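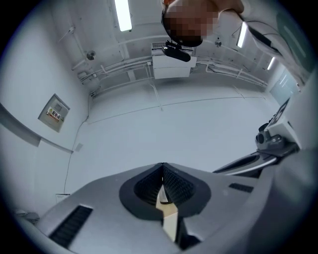

Cream-coloured rectangular object held in the foam-lined slot.

Cekbridge Vacancy Text Set

Data card, version 11

Summary

The set holds 1012 job adverts for IT roles, with labels for job title, seniority, contract type, pay and required skills. It was built to test tools that sort adverts and match them to CVs. All adverts are in English. No CVs or candidate records are included.

Sources

Adverts were supplied by two recruitment agencies, Flakstead and Mitsotakis-Vlachou, under a written licence. Agency names, client names, phone numbers and email addresses were replaced with tokens before labelling. Office addresses were cut down to the town or county. Adverts shorter than 700 characters were dropped.

Files

adverts.csv: one row per advert, UTF-8, comma separated
labels.csv: one row per label, joined to adverts.csv on advert_id
skills.txt: the skill list used by the labellers
splits.json: advert ids for the train and test parts

Fields in adverts.csv

advert_id: whole number, stable between versions
title_raw: job title as written in the advert
body: full text after tokens were put in
contract: permanent, fixed, day_rate or unknown
pay_low, pay_high: numbers, empty if the advert gives no pay
pay_unit: year, day or hour
region: town or county, lower case

Labelling

Each advert was read by two labellers working apart. Where they disagreed, a third reader chose the final label. Seniority gave the most trouble: "lead" can mean a team manager in one advert and an experienced developer in the next. The rule from version 9 onwards is to go by the duties listed in the body and ignore the title.

Splits

The train part has 588 adverts. The rest are in the test part. Adverts for the same vacancy, reposted with small changes, are always kept in the same part.

Known problems

Support desk and web developer roles are over-represented. Hardware roles are few. Day rates are sometimes quoted before agency fees and sometimes after, and the adverts seldom state which. The skill list treats "SQL" and named database products as separate skills. Some region values are empty where the advert says only "remote".

Changes in this version

Duplicate rows removed from labels.csv. The pay_unit field added. Two spellings of "front end" merged in skills.txt. The Itosano loader script needs its April release or later to read the new field.

Licence

Research and internal testing only. Do not republish the advert text. Label files may be shared with the version number attached.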